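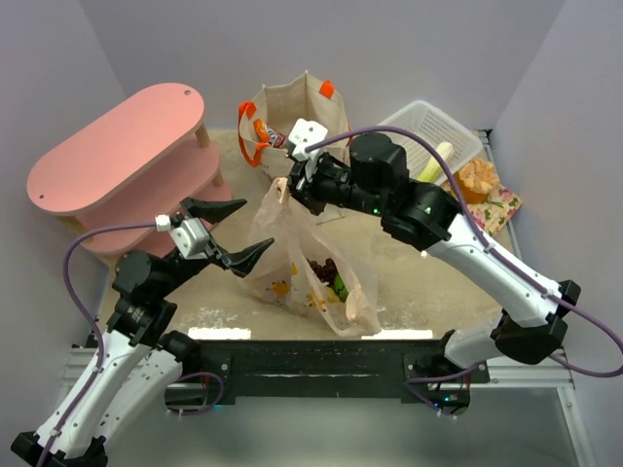

Does it matter what time of day you water a tomato plant?
It matters a little, but how evenly you water matters a lot more, at least on the balcony where I grew mine.

Posted in: Student Projects / Plants & Growing

My name is Precious Coetzee and this is my write-up for the independent project. I picked tomatoes mainly because my grandmother grows them and has very strong opinions about watering. She says mornings only, and she will tell you off if she catches you with the hose after lunch. My uncle waters whenever he gets home from work and his plants look fine to me. So I wanted to find out who was right (and I'm sorry, Gran, it's complicated).

What I did

I had 2 groups of plants, all the same variety, a small red cherry type called Skatari that the garden store on Drellgate sells as seedlings. One group got water at seven in the morning before I left for school, and the other got it at seven in the evening. Same potting mix, same size pots, same feed. Every plant got the same amount from the same measuring jug. I had the pots along our balcony rail, which faces the street and gets sun from late morning until the building across the way blocks it.

I swapped the pots along the rail every week so that no group got to keep the good end. My first plan didn't include that, and my teacher, Ms. Ndlovu, caught it when she read my proposal. She wrote "what about the shady end?" in the margin and nothing else. I moved them every week after that.

I picked tomatoes when they were fully red and came off with a light tug. Then I weighed them on the kitchen scale and wrote the weight in a notebook, along with anything odd, like splits or brown patches on the bottom.

What I got

By the end the morning group had given me 346 tomatoes and the evening group had given me 329. I was pretty excited when I first added that up! Then I looked at it plant by plant and calmed down. One of the morning plants was a monster. It was ahead from the start and stayed ahead, and if you take it out the gap goes away. The weights told the same kind of story. Morning tomatoes were a tiny bit heavier in some weeks and evening ones in others, and I couldn't find a pattern that I'd want to defend out loud.

The splits were more interesting. In July we went to visit family for a long weekend and my neighbor Dika was supposed to water for me. She did, but she missed one day in the hottest stretch and then gave everything a really good soak to make up for it. I don't blame her at all – I would have done the same. Within a couple of days I had split skins all over both groups. Before that I'd hardly written the word "split" in my notebook, and afterward it's on nearly every line for a week.

I looked this up and it's a known thing. When the soil dries out and then gets a lot of water in one go, the inside of the fruit swells faster than the skin can stretch. So the biggest effect in my whole project came from something I hadn't planned to test, which is annoying but also kind of the best part.

Problems

My kitchen scale only shows whole grams, and with cherry tomatoes that's pretty rough. I should have weighed them in batches. I also had to guess on a few tomatoes that fell off before I got to them, and at least a handful went over the rail to the sidewalk and never got counted. My little brother says he ate "maybe one." I have no way to check this.

The balcony isn't a great lab either. It's windy and the pots dry out fast, so somebody with a garden bed could get a different answer. I took over 100 readings with a cheap soil moisture probe and then found out it gave a different number depending on how hard I pushed it in, so I left those out.

What I'd do next

I'd drop the morning and evening question and test skipped days on purpose. One group gets a steady amount every day, the other gets nothing for a while and then a big drink, with the total kept the same. I'd start the seedlings myself too, and put a net under the rail.

My grandmother has read this report. She still waters in the morning, and she'd like it noted that 346 is more than 329.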